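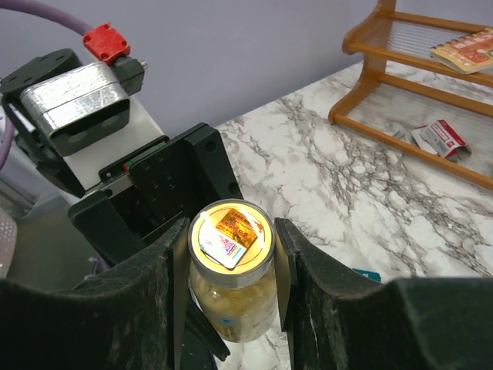 Notice to the Estate of the Late Tenant
By the Staff Writer, Prarkberg Reader
11/9/25

To whom it may concern:

The Office of Household Effects has finished its review of the kitchen at 1144 Skikari Street, Apartment 2. The review was carried out under the rules of the Nowakowski Building, which ask that every item of food and medicine be entered in the register before the door is sealed.

The register is attached. The Office wishes to add certain remarks that the form does not allow for.

The jar with the gold lid was entered as "preserves, pale, kind not known." It had not been given a shelf. Two small printed cards lay on the lid, one over the other, and the clerk was instructed to leave them as found. The rules treat a card on a lid as part of the jar. The Office has no rule for what to do when the clerk stands in front of such a jar for most of an afternoon.

The rack of three shelves was entered as furniture. The tenant's lease, signed in May, lists it as "one rack, for daily use," and lists no other furniture in the room. The spiral notebook on the middle shelf was entered as paper. The Office does not read notebooks.
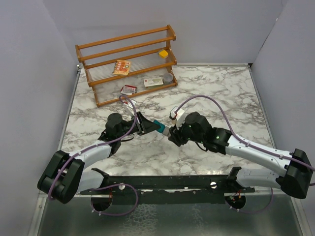 The rack at 1144 Skikari Street, with the notebook on its middle shelf.

It must be recorded that the clerk asked to read the notebook. The request was made in writing, on form 2176, and was refused in writing on the same form. The clerk then asked whether the notebook might stay on the rack until the heirs replied -- the storage rooms at Zultska being damp -- and this was allowed.

No heirs have replied. The Office sent two letters. Both came back with the stamps untouched.

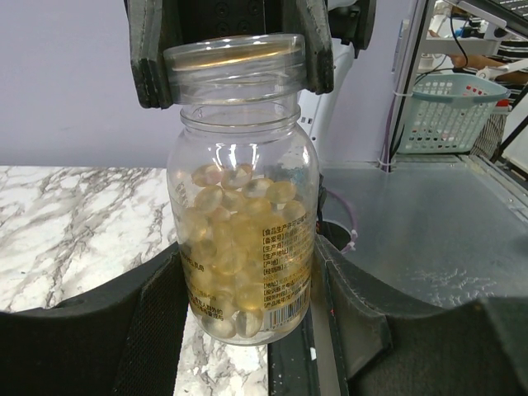

Page last changed: 11 weeks after first posting

The capsules were the last item. Under the rules, medicine is destroyed and supplements are counted, and the Office was asked to decide which of the two these were. The decision took longer than the rest of the kitchen. They were found to be supplements, golden, in a clear jar with a clear lid, and the clerk was told to count them.

The clerk reports that the tenant had plainly meant to go on taking them. The Office has struck this sentence from the register but is obliged to keep it here.

A fee of 1000 is due for the sealing of the door. The clerk has paid it. The Office did not ask for this and has no line on which to enter it -- the sum is being held under "other."

The key may be collected at the front desk during regular hours. The clerk has asked to be told if anyone comes.

Shares: 31 | Comments: 3

marrowfield
I read the form number twice to see if it was the same form. It was. Poor clerk.

tin_lantern
Did the heirs exist at all? I would like a second part about the notebook.

Oleander88
My aunt kept cards on top of her jars too and we never moved them either.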